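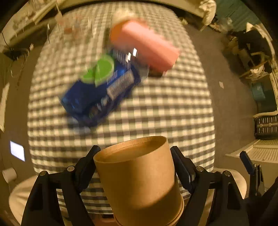
Ticket 7-88: Explicit content filter not applied on shared tablets
Opened: 10/1/21
Product: Hemo family filter, home plan
Reported by: Cirnulbridge parent support desk
Assigned to: Khôi Đinh

Summary
Adult sites load on the child profile after the tablet wakes from sleep. The adult profile has filtering turned off by choice, and its setting carries over. The Tạ household reports the same fault on two tablets. Not reproduced on phones.

Steps to reproduce
1. Sign in to the adult profile with the filter off.
2. Switch to the child profile and lock the screen.
3. Wait 19 minutes, then wake the tablet.
4. Open a blocked test address. The page loads.

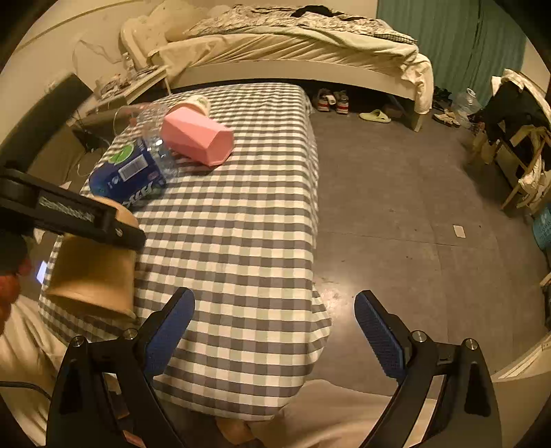 Log
Cleared the DNS cache. No change.
Forced a policy refresh from the parent account. Filter returned in 59 seconds - lost again after the next sleep.
Compared settings with the Etlow test account. Etlow has "Keep last policy" off. Turned it off for Tạ, and the block page now shows after wake.

Status
Workaround sent to the family. Default to be changed in the February build. Usage history from the child profile was not opened or copied. Leave ticket open.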